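4.2 What changed at the fixture bench

Before the cell was planned, the two assemblers on the Soditz line loaded every block by hand, and by the end of a Monday shift their wrists told them so. We modeled the bench in simulation first and asked all 11 people on the line to tear the layout apart. They did, and it was wonderful to watch! Guilan Lei sat with them for 35 minutes at a time and wrote down every complaint.

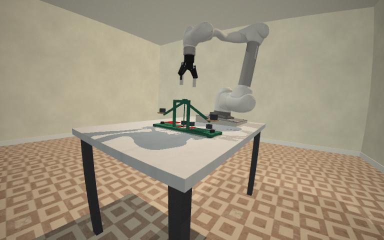

Figure 3. Simulated cell with the arm above the green fixture, gripper open.

The black blocks in Figure 3 stand in for the parts people used to load. What excited us most was how quickly the talk moved from "will it take my job" to who gets to teach it. Selma Nedeljković logged 66 change requests in May, most of them about reach and about who may stop the arm. Loading time matters, of course, but the assemblers cared far more about having a say in the order of work, and we now think that belongs in any study of this kind (see Section 5).

Shares 35 | Comments 2
We use cookies to improve your visit. Accept | Manage settings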